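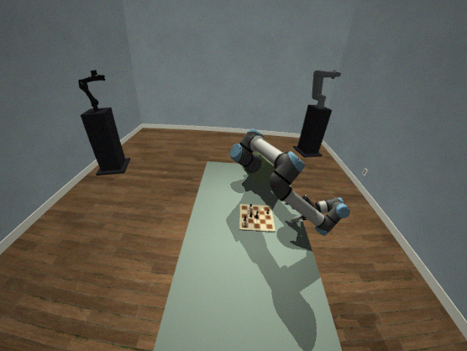 Tornus es un módulo de manipulación para puestos donde se ordenan, presentan o retiran piezas pequeñas de base estable. Lo suministra Sullstead junto con Heto, el entorno de simulación en el que se define cada tarea antes de ocupar tiempo de planta. La tarea de referencia se plantea con un tablero de ajedrez apoyado sobre una superficie verde pálido y unas pocas piezas oscuras de pie: geometría conocida, casillas de paso regular y espacio suficiente entre piezas para comprobar la aproximación de la herramienta. El brazo principal, de eslabones blancos y tapas azul claro en las articulaciones, admite posturas plegadas en las que la muñeca queda fuera de la superficie de trabajo y deja libre el área de recogida.

Aplicación

El módulo está previsto para preparación de kits, carga de bandejas, clasificación por posición y devolución de útiles a su alojamiento. No está previsto para piezas apiladas ni para materiales flexibles. Las piezas deben presentarse separadas y de pie, o en nido.

Datos del módulo

Alcance útil: 700 mm desde el eje de la base
Carga máxima en herramienta: 2 kg
Memoria de posiciones: 1.000 puntos por programa
Programas residentes: 40
Montaje: base fija sobre superficie plana
Programación: Heto, con transferencia al controlador por red local

Puesta en servicio

La secuencia empieza en Heto. Se importa la superficie de trabajo, se sitúan los obstáculos fijos y se declaran las zonas de recogida y depósito. El programa calcula las trayectorias y marca los puntos en los que algún eslabón invade un volumen declarado. Los equipos vecinos se incluyen como volúmenes propios, aunque no participen en la tarea. La transferencia al controlador queda bloqueada mientras haya una invasión sin resolver.

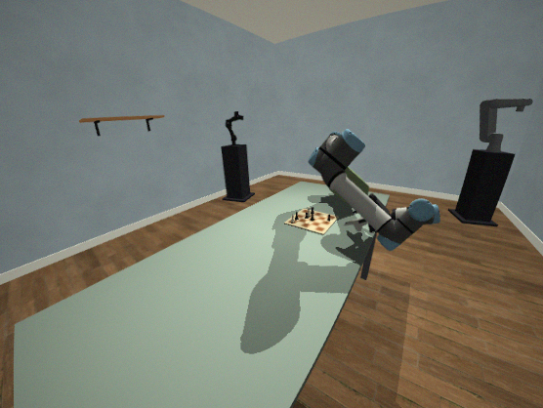 Heto, tarea de referencia: dedos de la pinza junto al tablero, sin contacto con las piezas; al fondo, dos brazos sobre pedestal.

Las sombras de la vista proceden de la iluminación del modelo y no intervienen en el cálculo de colisiones. Para estudiar la iluminación de una cámara de inspección se requiere la opción Seo, que se pide por separado.

Cambios en el puesto de trabajo

El operario deja de colocar piezas una a una y pasa a preparar lotes, validar la primera bandeja y atender las paradas. La carga repetitiva sobre muñeca y hombro disminuye, mientras que aumenta el tiempo dedicado a pantalla y a verificación. Conviene revisar la rotación del turno antes del arranque: una persona puede atender más de un módulo, pero las paradas simultáneas generan espera y esa espera debe figurar en el cálculo de tiempos.

Chalerm Srisuk, responsable de aplicaciones, recomienda que los operarios del puesto participen en la definición de las zonas de depósito. En las instalaciones en las que esa definición se hizo solo desde oficina técnica hubo que corregir alturas y sentidos de entrada de bandeja durante las primeras semanas.

La formación se imparte en dos niveles. El nivel de operación cubre arranque, parada, recuperación tras fallo de agarre y cambio de lote. El nivel de programación cubre Heto, edición de puntos y copias de seguridad. El acceso a la edición de trayectorias requiere el segundo nivel y queda registrado por usuario.

Seguridad

El módulo se entrega sin vallado. La evaluación de riesgos corresponde al integrador e incluye la herramienta, la pieza y el recorrido completo de la muñeca, también fuera del borde de la mesa.

Suministro

Brazo, controlador, pinza de dedos, cableado y licencia de Heto para un puesto. Pedestales y mesa no incluidos.

Consultas técnicas: Ryan Lightfoot, Sullstead, departamento de aplicaciones. Adjuntar plano del puesto y peso de la pieza.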